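Section 4. Setting up the rack-and-box task and recording your first demonstrations

If you've worked through Section 3, both arms should be homed, the Landari recorder should be talking to them, and you'll have had a little play with the leader handles to get a feel for how quickly the grippers follow your hands. Good. Now we get to the part most people came for, setting out a table and collecting demonstrations that a policy can learn something from.

The rack-and-box task is the first one in the Markico set and it's where we'd like every new operator to start. It's simple to explain (a roll of tape goes from the rack to the box, or back again) but it has thin rods, a hollow object and a cable that likes to wander, so it teaches you plenty about the arms along the way. Please give yourself a whole morning for it, and don't feel bad if your early recordings go in the bin. Ours did.

4.1 Laying out the table

1. Put both arms in the parked position and press pause in Landari. Leave it paused until step 6.

2. Spread the black cloth over the whole tabletop. Small wrinkles are fine, and we keep them on purpose so the policy doesn't get used to a perfectly smooth table. Big folds under the grippers should be pulled flat.

3. Stand the wire rack in the middle of the table, then slide the open cardboard box up against its right side until the two touch.

4. Set out the extras. We use ordinary things from the drawer, such as a roll of duct tape, a clear plastic organiser and a hot glue gun (unplugged, please). These are distractors, and you can shift them a bit between recordings.

5. Lay the roll of clear tape inside the rack, resting flat on the rods.

6. Stand back, check that nothing is under either arm, and release the pause.

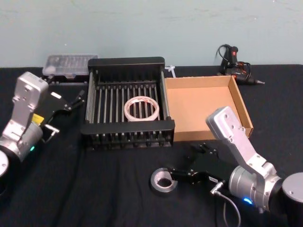
Do both arms have to be running if only one of them moves the tape?

Both arms should be powered, homed and recording, even when one of them does nothing for the whole demonstration. The policy predicts joint positions for the pair, and an arm that stays quietly out of the way is something it needs to learn as well.

CAUTION: Keep your own hands off the table while the pause is released. If something rolls away, pause first, fetch it second. The grippers close faster than you'd think.

4.2 Recording a demonstration

A demonstration runs for up to 30 seconds and then Landari closes the file for you. That sounds stingy, but once you've settled in you'll find it's ample, and you'll probably be finished with time to spare.

1. Take up both leader handles and press the foot pedal once. Wait for the tone.

2. Bring the right gripper in over the rack from the box side, with its fingers open. Come in high and then lower, as a low sweep can catch the rods.

3. Close the fingers on one edge of the roll, one finger inside the ring and one outside. Don't try to pinch it across the full width.

4. Lift the roll straight up until it's well clear of the rack, and hold it for a breath. We've found that this small hold makes a real difference to the trained policy, which otherwise tends to start its sideways move too early and drag the roll along the rail.

5. Carry the roll across and lower it into the box. Open the fingers only when the roll is down — dropping it from a height gives you a lovely bounce and a useless recording.

6. Return both arms to where they started, and press the pedal again.

NOTE: Keep an eye on the cable under the wrist. It should hang in a loose loop. If the loop gets near the rack, let go of the tape, pause, and tuck the cable back before you carry on.

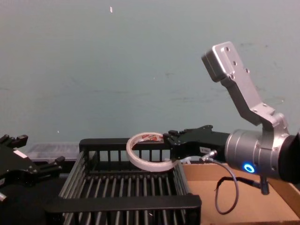 Ottmar Tiedemann
Lab manager and keeper of this guide, Ellico arm room, Reinholz

I'd like to add a few words here about grasps, as it's the question I'm asked most often when I sit in with new operators. People want to know which way of holding the roll is the right one, and my answer is that I'd sooner you held it a little differently every so often. Our first round of training used demonstrations from a single operator, who was wonderfully tidy and took the roll at the same place on the ring every time. The policy copied that nicely and then got lost as soon as the roll was turned.

For the second round we asked for varied grasps and varied starting spots, and we gathered 202 demonstrations shared between two operators. The trained policy recovered from a poor first grasp far more often. It still struggles when the roll leans against the end panel of the rack, and if you're keen to help, recordings of that case are very welcome.

4.3 Resetting between demonstrations

The reset is the dull part, and it's also where most of our trouble has come from. If you always put the tape back in the same spot, you'll undo all the good work above. Landari will suggest a starting spot on the side screen after each file closes, and it's best to follow it even when it looks awkward.

1. Press pause and wait for the arms to hold still.

2. Take the tape out of the box, and lift out anything else that has found its way in there or into the rack.

3. Check that the rack and the box are still touching. Nudge the box back if a gap has opened up.

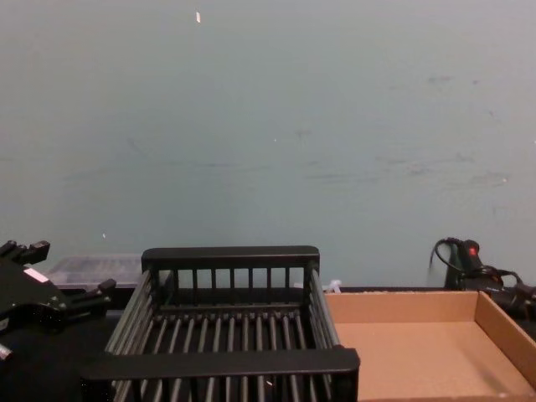

4. Place the tape at the suggested spot and turn it however you like.

5. Move one distractor by a hand's width. Leave the others alone until the next reset.

6. Release the pause and start again from step 1 of 4.2.

A reset takes me roughly two minutes when I'm chatting and a good deal less when I'm not. There's no prize for speed, though. Take a break when your hands get tired, and have a look at your latest files during it. Tired operators jerk the handles, and it shows up in the joint traces as a sort of sawtooth well before you'd notice it on the table.

4.4 Deciding what to keep

Mark a file as keep when the tape ended up where you meant it to go and you'd be content to see an arm repeat the motion. A missed first grasp followed by a calm second try is a keep. Bumping the rack so hard that it slides is a discard, and so is any file in which you had to press pause.

If you can't decide, mark it as unsure and write a line in the comment box. I read those on the first working morning of each month, usually with a coffee, and I'd much prefer a rambling comment to an empty one. Things like "handle felt sticky" or "let go too soon, I think" are perfectly good.

CAUTION: Don't trim files by hand to rescue a bad ending. The joint data and the video are cut separately, and they'll drift out of step with each other.

When you have a batch you're happy with, choose Send to Training in Landari and leave the machine on overnight. Checking a trained policy on the real arms is covered in Section 5, and please read the part about the speed limit before you try it.

Related sections
Section 3. Homing the arms and pairing the leader handles
Section 5. Running a trained policy on the table
Section 6. Reading joint traces
Appendix B. Cable routing at the wrist

Last updated: January

Contact the Ellico arm room, Reinholz | © Ellico | Back to top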